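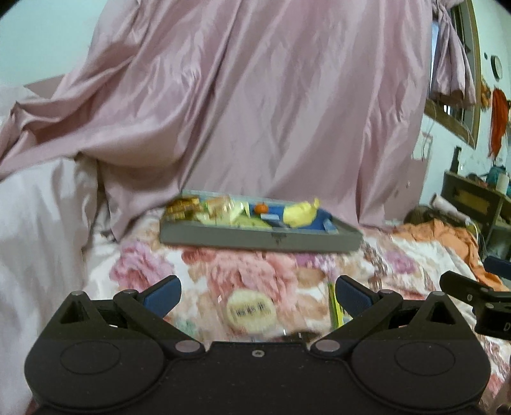
Guest House Bolger, Skimimberg: Questions and Answers

When can I arrive and when must I leave?
The rooms are ready from 3 in the afternoon. On the day of leaving we ask for the key before 11 in the morning. If your train is early, you can put your luggage in the hall and go for a walk.

How do I find the house?
From Kirkwood station take the bus to Skimimberg and get out at the last stop. Then go up the street until the church, it is 200 meters. The house is the yellow one on the left with the year 1744 over the door. Please don't follow the navigation in the phone, it sends many people to the sawmill.

Is the house really so old?
The walls and the cellar, yes. The roof was new made after a fire, and the bathrooms are from our time. The stairs are old and steep. Guests who have difficulty with walking should ask for the room on the ground floor when they book.

What is included in the price?
Breakfast, bed linen, towels and the local tax. Dinner is not included, but there is an inn in the village and they cook until 9 in the evening.

Can you cook breakfast without milk or gluten?
Yes, but tell us the day before. We buy the bread from the baker in Nuston and he must know it also.

May I bring my dog?
One dog in each room is welcome. Dogs may not sleep on the beds. The bedspreads are difficult to wash and take two days to dry in winter.

Is there internet?
There is, in all rooms. On the top floor it is weak when the weather is bad. The password hangs in the hall.

Do I need to pay before?
We ask for a deposit of 200 euros when you stay for one week or longer. For shorter stays you pay at the house, with card or cash.

What if I must cancel?
Until two weeks before arrival you get the whole deposit back. After this we keep half of it, except if we can give the room to other guests.

Are you open the whole year?
We close in November. In March some walking paths above the village can still have snow, so please ask us before you plan a long tour.

I forgot something in my room. What now?
Write to us with the room number and what it is. We keep found things until the end of the season and send them by post if you pay the stamps.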